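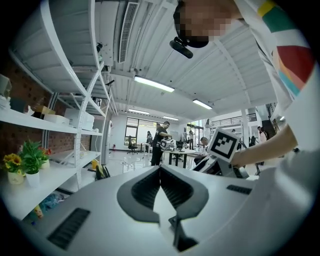

What is the best height for the things you reach for most often on an open shelf?

Somewhere between your hip and your shoulder. Most people can see and lift things there without bending down or stretching.

By the Nolstead Shelf Study
September 3, 2024
149 shares | 9 comments

4. What ends up where

I said in Section 3 that I'd come back to the business of height, and I'd better do it now, before we get on to labels (which I have a lot to say about, I'm afraid). The plan for this part of the study was very simple. I went round shared workrooms with open metal shelving, drew each unit in pencil, wrote down what was on which level, and then had a chat with whoever was in the room. In October I went back and did the whole lot again.

Figure 1. Open shelving at Elen, against the brick wall. Boxes on the upper shelves, potted plants on a lower one, packaged items on the lowest.

Elen is the room I got fondest of. The unit is tall and white, with perforated uprights and diagonal braces, and it's a good one to think with: boxes sit up high, then there are plants, and then at the bottom you get the bright stuff in blue, yellow and white packaging. I saw that same order, give or take, in room after room. Boxes float up. Small packets sink. Whatever people like looking at goes somewhere in between, if it gets a place at all!

Take the boxes first. Both white boxes and the beige cardboard one in Figure 1 are the sort you could walk past for years. When I asked people what they kept in boxes on a high shelf, the usual answer was a pause and then a guess. One person at Golletti told me theirs held spare cables, got up on the step to show me, and found Christmas paper chains. I don't think this is carelessness. A closed box on a high shelf has done its job the moment it goes up there, and you stop needing to know about it until the day you really do.

The bottom shelf works the other way round. People put things there quickly, usually while holding something else in the other hand, and they mean to sort it out later. Packets are perfect for this. They're light and they don't mind being on their sides. I'd expected to hear grumbles about all the bending, but the complaint I heard far more was that things got pushed to the back and then bought a second time. Hrnčiar, our workshop with the deepest shelves, had the worst of this by a long way, and a drawer full of sticky tape to prove it.

Now the plants. I nearly left them out of the study. My first recording sheet had columns for boxes, tools, paper, packets and "other", and I was putting every plant under "other" until I noticed how often I was writing the word. So I gave them a column of their own and went back through my sketches, which took an evening and a good deal of tea. The group in the figure has sunflowers with yellow blooms in a cream pot, something leafy in a white pot, and a small one with red flowers behind. The sunflowers are artificial. I don't think that matters much for our purposes, as an artificial plant takes up just as much shelf as a living one, and people were every bit as firm with me about not moving it.

That firmness is my main finding here, if I'm allowed one. People would cheerfully let me shift a box to measure the shelf under it. Ask to move a flowerpot and they'd do it themselves, and then put it back facing the way it had been. I'd call the shelf with the plants on it the fixed shelf. The others fill up and empty out over the year while that one stays put, and newcomers seem to learn the layout of the whole unit from it ("it's the one under the flowers").

A few cautions before I move on. My entries come to 2,000 lines in the notebook, but they're all from the sort of room where people share a unit and no one person is in charge of it. I wouldn't stretch any of this to a shop or a family kitchen. I also drew everything from the front, so things standing behind other things will have been missed, small pots especially. And a level on one make of shelving isn't a level on another, so I've used "upper", "lower" and "lowest" all the way through and kept the tape measure for depth only.

Section 5 takes the same rooms and looks at what people had written on their boxes, including the one at Golletti that says MISC (NOT THAT MISC).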